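New preprint is up and I'm so happy I can finally talk about it! Short thread on what Ronja Vik and I have been doing at Saltness since last October. (1/12)

The question: when a two-armed robot learns a task from people steering it, how much of what it learns is the task, and how much is the wallpaper? By wallpaper I mean the mat, the walls, the stuff hanging in baskets behind the arms. (2/12)

Everybody in the field has a hunch about this one. Policies do well in the cell they were trained in, then you change the tablecloth and they fall over. We wanted to put some numbers on the falling over. (3/12)

So we collected 3000 demonstrations over 18 different backgrounds. Plain grey, stripes, leaves, a truly awful tartan. Same arms, same household objects, same people at the controls wherever we could manage it. (4/12)

Then we trained on different slices of that pile. One policy got plenty of demos on a single background. Another got the same number of demos, spread thinly across all 18. Same training time, same everything else. (5/12)

Ronja Hellström built the evaluation side, which we call Mak. It picks the background, the starting spot and the order of trials for you, so you can't go easy on your favourite policy. I was absolutely going easy on my favourite policy before Mak. (6/12)

The leafy mat is my favourite of the lot. The print is busy, the arms throw soft shadows over it, and a small pale object has to compete with all those leaves and red bits for the policy's attention. (7/12) 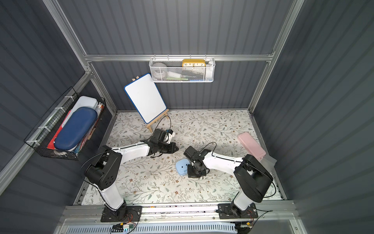
Overview first, then two from wrist cameras.
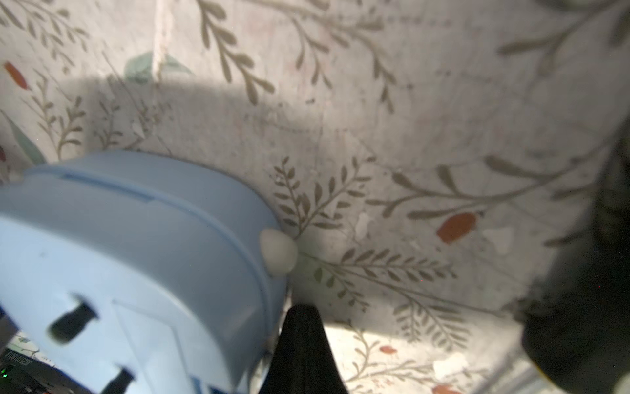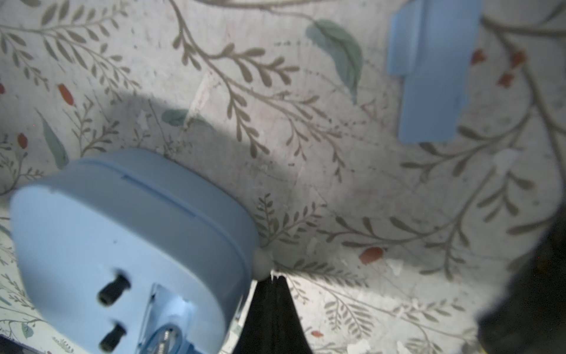

Okay, results! On backgrounds neither policy had seen, the spread-out one won clearly, and it wasn't close. The surprise for me was how little spread you need. Going from 1 background to 3 gave us most of the gain, and everything after that was a slow climb. (8/12)

Second result, and the one I keep boring my family with: if you pick your 3 backgrounds well, 400 demos will get you to the same place as a much bigger pile on one mat. That's weeks of somebody's life back. I've been that somebody – my shoulders remember. (9/12)

What didn't work: we tried faking variety by shifting the colours of recorded video. It helped a bit for the overview camera and did next to nothing for the wrist views. My guess is that up close the texture matters more than the colour, but we haven't tested that properly, so please treat it as a guess. (10/12)

Limits: one pair of arms, one lighting set-up, and objects small enough for a two-fingered gripper. The team at Sterkport is trying the same protocol with their own cell and I can't wait to see if it holds. If it doesn't, I'd love to know that too. (11/12)

Data and training code go up under the name Rernalmont once we've finished tidying the labels. If you've got a weird tablecloth you think would break our policy, send me a photo. The tartan has already been defeated and we need a new villain! (12/12)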